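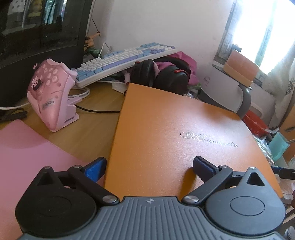
Plurow Puzzle Post: your questions

I run a jigsaw swap by mail out of my spare room in Wesen, and these are the things people ask me most. Last tidied up December 23, 2022. If your question isn't on the list, email me and I'll probably add it.

So how does it work?

You join, you tell me what sort of puzzles you like, and I post you one. You do it (or have a crack at it), pack it up, and send it back with the label I've tucked in the lid. When it lands on my doorstep the next one goes out. You can keep a puzzle for 4 weeks before I start sending you gentle emails, and they really are gentle. I once had a 2000-piece harbour at night on my own dining table for most of a winter, so I'm hardly going to shout at you.

What does it cost?

$19 a puzzle, and that covers the postage both ways. There's no joining fee and no monthly thing ticking away on your credit card. I had a monthly plan in the beginning and hated it. Half the members felt guilty about not getting through enough, and I felt guilty taking their money!

Can I pick the exact puzzle?

Sort of. You can give me a wish list off the catalogue page and I'll do my best, but if someone in Bendigo has it then someone in Bendigo has it. Most people tell me a few likes and dislikes and let me choose. "No kittens, no steam trains, love a map" is a perfectly good brief. I keep a card on every member, with what you've had and what you said about it, so you shouldn't get the same puzzle again unless you ask for it.

What sizes do you have?

Mostly 500 and 1000 pieces. There's a shelf of 1500s that's slowly growing, and a small stash of 2000s that I only send to people who've asked in writing, more or less, because they weigh a ton and they take over the house. I do have some kids' ones but not many. Your local toy library will be much better for those, go and have a look.

Do you do wooden puzzles?

A few. I bought a little run of Lestulon wooden ones off a retired member and they're gorgeous, with those fiddly whimsy pieces cut into shapes. They're a loan like everything else, but I do ask that you've had at least 2 ordinary puzzles from me first. The waiting list is long, sorry. July is the worst time to ask, as everybody is inside with the heater on and wants the same ones.

What if there's a piece missing?

Then there's a piece missing, and please tell me! I can't count every puzzle between members. I used to weigh them on the kitchen scales, which works beautifully for a whole handful gone astray and is useless for one piece of sky. What I rely on is the slip inside the lid. It has a spot for "all there" and a spot for "missing", with a little grid so you can mark roughly whereabouts the hole is. Fill it in and the next person knows what they're in for.

Puzzles with one gap stay in circulation at a lower price, marked "holey" in the catalogue. Some members only take the holey ones. Anything worse than that goes to the op shop on MacDonald Street, where a friend of mine uses the bits for collage.

And if I lose a piece?

It happens. Check the cuffs of your jumper, under the couch, the vacuum bag, and the dog's bed. Then check inside your slippers. If it's properly gone, write it on the slip and don't lose sleep over it. I don't charge for one piece. If a whole corner has been chewed I'll ask you for the cost of a second-hand replacement, which is usually less than you'd fear. A piece that turns up later can come back in an ordinary envelope with the puzzle's name on it. I have a biscuit tin for returned strays and opening it is one of the nicer jobs of the month.

How should I pack it to send back?

In the same bag and the same mailing carton, please. The pieces go in the zip bag, the zip bag goes in the puzzle box, and the box gets two rubber bands, one each way. Then into the carton with the paper stuffed down the sides so nothing slides. Please don't put sticky tape on the puzzle box itself. It takes the picture off, and on the older ones the lid is the only copy of the picture we've got.

If your carton has fallen to bits, any sturdy one will do. I've had them come home in shoe boxes, a toaster carton, and a wine box with the dividers still in it. All fine.

Do I have to break it up completely?

Yes please. I know it hurts. Chunks of edge left stuck together spoil it for the next person, and they also bend in the post and come out with creased knobs. Crumble it up over the box a fistful at a time and it's done in a few minutes. Take a photo first if that helps. Lots of people send me theirs and I put them up on the members' page.

Can I glue it and keep it?

No! But if you've fallen in love with one, ask me. If it's easy to replace I'll sell it to you for what the replacement costs. The out-of-print ones aren't for sale, so please don't ask me about the lighthouse.

What surface should I use?

I get this one a lot and everybody's got an opinion. A big sheet of foam core from the art supply shop is what I use at home: light, cheap, slides under the bed when people come for dinner. Felt roll-up mats are OK for 500s. With the 1000s I find things shift about when you unroll them, and then you spend a cross half hour pushing everything back into place. If you've got a table you can give up for a week or so, that beats all of it. Just keep it out of direct sun, especially in summer, as some of the thinner cardboard curls.

I'm new to jigsaws. Any tips?

Start with a 500 with lots of different colours and some writing in it. Shop windows, book covers, old travel posters, that kind of thing. Leave the moody landscapes alone for now. Do the edge first if you like doing the edge first, and if you don't, don't, there's no law. I sort into baking trays by colour and then by shape when I get down to the boring bits. Good light matters more than anything. I bought a cheap daylight lamp a couple of years back and suddenly I could tell the navy from the black.

Also, get up and walk around the other side of the table every so often. A piece you've been staring at for ages will look completely different upside down.

Is it all right for people with allergies?

I have to be straight with you here, it's a shared collection and it goes through houses with cats, dogs and the odd open fire. I air anything that comes back smelling of smoke and I wipe down the boxes, but I can't promise a puzzle is free of pet hair. If you're very sensitive, tell me when you join and I'll send you only new ones on their first trip out. There aren't heaps of those so your choice will be smaller.

Where do you post to?

All over Australia, including Tassie and the Territory. Remote addresses take longer and I don't start your borrowing time until tracking says it's arrived. I'm afraid I can't do New Zealand. I looked into it, I really did, and the postage was more than the puzzle.

Can I donate puzzles?

Yes, and thank you. Email me a list first with the brand, the piece count, and whether you know it's complete. I'm full up on 1000-piece European castles and don't need another one until well into the new year. I'm always after 500s with a modern picture, anything with Australian birds, and 1500s of any description. You'll get a free loan for every 2 I keep. If you're near Wesen you can drop them off, but please message beforehand as I don't have a shopfront and the neighbours have been very patient about parcels.

Can I give it as a present?

You can, and it's a lovely one for someone who already owns too many puzzles. Pick "gift" when you order and I'll email you a voucher to print, or I can pop a handwritten card in with their first puzzle. Let me know if it's a surprise so I don't send the tracking email to the wrong person. (I've done that. She was very nice about it.)

How do I leave?

Send back whatever you've got and tell me you're done. Any credit gets refunded to the card you used, usually within the week. If you come back later I'll still have your card in the drawer with all your dislikes on it.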